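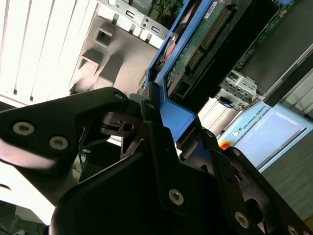

Old computers wanted for January

The Sidell Learning Center is collecting used computers again, and this round runs through the end of January. Desktops, laptops and monitors are all welcome. Printers are not, and neither are picture-tube screens.

Last winter the center passed on 100 machines to households in the Henden school district. Kiprono Koech, who runs the evening repair class, would like to beat that. His students replace worn drives, add memory where it fits, and put on a fresh system before a machine goes out.

Please copy off anything you want to keep before you bring a computer in. The class wipes every drive the same day, and files can't be recovered afterward. If the machine no longer starts, tape a note to it saying so. Power cords get separated easily – a rubber band is enough.

Drop-off is at the side door on Gunawardena Street, 9 to 4 on open days. For large office lots, call Chepkoech Gachanja at the front desk first, as the storage room fills up fast.

The center also received a $3,000 grant from the Pronard Fund in the fall. It will pay for new batteries, which are the part most laptops come in needing. Families who want a computer can pick up a request form at the desk or at the Henden library.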